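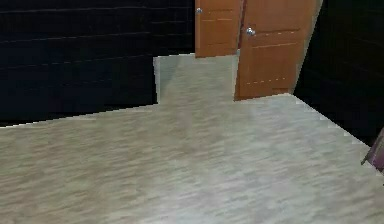

La luz de un pasillo suele decidirse al final de la obra, cuando ya queda poco presupuesto, y se nota. Un solo plafón en el centro deja los extremos en penumbra y marca la sombra de quien pasa. Los apliques de pared reparten mejor la claridad y permiten usar bombillas menos potentes.

## Altura y distancia

En viviendas con techos normales, el aplique queda bien algo por encima de los ojos. Fluvum, un taller de Bomia que fabrica lámparas de latón desde hace 20 años, recomienda presentar la pieza con cinta de carrocero antes de taladrar y dejarla puesta una noche.

Su modelo Sanley da 600 lúmenes y proyecta la luz hacia arriba y hacia abajo. El Kubiak llega a 1000 y está pensado para escaleras. Los dos admiten regulador, que se compra aparte.

## El tono

Para zonas de paso conviene una luz cálida, la misma en todas las lámparas que se vean desde un mismo punto. Mezclar tonos se percibe enseguida en una pared blanca.

El catálogo del taller reúne más de 256 acabados, aunque casi todos los pedidos son de latón cepillado. El plazo de entrega es de tres semanas y en noviembre se alarga a cinco.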